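Twin room or two singles at Hotel Tralero?

Posted by Sem Hoekstra, April 6, 2018

Hello all. My brother and I will travel together to a trade fair and we want to stay 2 nights in Hotel Tralero. On the booking page I see the twin room, but in the small text is written "beds on request". Does it mean that we can get one double bed if we do not ask? Also I would like to know if breakfast starts early, we must leave before eight.

Dralletti
I stayed there in February with a colleague. We had booked a twin and at arrival the beds were pushed together, so yes, you must write to them before. They separated the beds in 12 minutes and were very polite about it. Breakfast was from seven when I was there, but please check this again, it can be different at the weekend. Ask also for a room on the courtyard side, the street has a tram. We paid 17 euros each for breakfast, and I found it too much for bread and coffee.

edeck400
take two singles, brothers snore

Van Hecke
Phone the reception, do not use the form. I used the form and received my answer after I was already home. The singles are small but quiet, and the desk in them is good enough for a laptop.
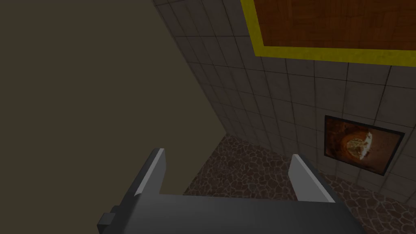

Gripper with two upright fingers, computer rendering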